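Chapter 6
Learning Long Tasks from Demonstration

The earlier chapters dealt with tasks that can be finished in one motion: reach, grasp, place. Each had a clear start, a clear end and a short stretch of time in which something could go wrong. Most work people would like to hand to a robot is longer than that. This chapter looks at one such task, putting a shirt on a hanger and the hanger on a rail, and uses it to introduce the methods covered in the rest of Part Two.

Hanging a shirt takes a person a few seconds. For a two-armed robot it breaks into stages that depend on each other. If the hanger goes into the collar at a poor angle, the second shoulder will be hard to seat, and the arm that carries the hanger to the rail will be fighting the weight of a sleeve. An error made early may not show up until much later.
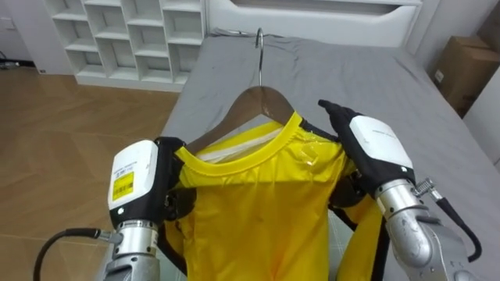 Tatsuya Kobori

In the Droscombe study, which we follow through this chapter, both hands hold the shirt by the shoulders over the bed while the hanger is inside it. We call this the two-point hold. It matters for the method because it is the one stage in which neither hand can let go without a plan for the other. The policies we trained failed here more often than anywhere else.

6.1 The data

We collected 148 demonstrations of the full task in a furnished bedroom. A person guided the arms through every stage, and the joint positions and camera images were recorded together. No stage was rehearsed separately. When the operator fumbled and recovered, we kept the recovery in the recording. Section 6.4 explains why this was worth doing, and what it cost us in training time.

Each demonstration was then split into six stages by hand. The split points were chosen by a simple rule: a new stage begins when the set of hands in contact with the cloth or the hanger changes. The rule is crude, but two people applying it to the same recording will usually mark nearly the same instant, and that is more than can be said for labels such as "shirt straightened."

6.2 What counts as success

A task this long needs a definition of success before any training starts. Ours had two conditions. The hook must be over the rail, and both shoulders of the shirt must be on the hanger. We said nothing about how neat the shirt should look. Twisted bodies, bunched cuffs and uneven hems all passed. 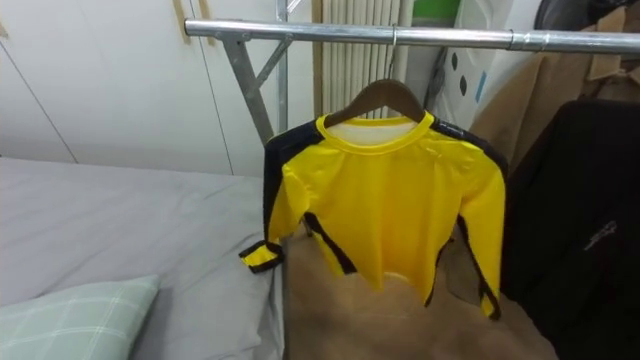
Pádraig Kinsella objected to this definition when he read a draft of the chapter, and said that a measure which ignores neatness will reward a policy for rushing the last stage. He would score each sleeve separately and report the result next to the success rate, even if the scoring had to be done by eye.

The objection is a fair one and we return to it in Chapter 9. For now the loose definition has one advantage: it can be checked by anyone standing in the room, with no scale to argue over. Students who repeat the exercise with their own equipment should write their definition down first and leave it alone until the last trial is done.

6.3 One policy or several

There are two common ways to learn a staged task. The first trains a separate policy for each stage and a switch that chooses between them. The second trains a single policy on whole demonstrations and lets it work out the order for itself.

The separate policies were easier to train and easier to repair. Their weak point was the handoff. Each policy had learned from recordings in which the previous stage was done by a person, and it met states in testing that no person had left behind — a shoulder slipped partway off, or a collar folded under the hanger. The single policy coped better with such states, but when it failed it was hard to say which part of the data was to blame.

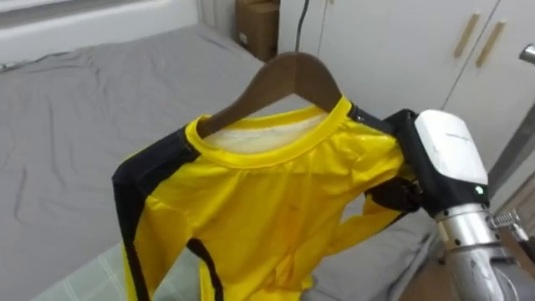 Figure 6.3. Right gripper holding the shoulder of the shirt together with the end of the hanger.

A grip that takes cloth and wood together removes one way for the shirt to slip, but it also hides the edge of the hanger from the camera. The policy must then rely on joint readings to judge where the hanger is. We begin with this problem, taking a single stage on its own and 10 of the demonstrations.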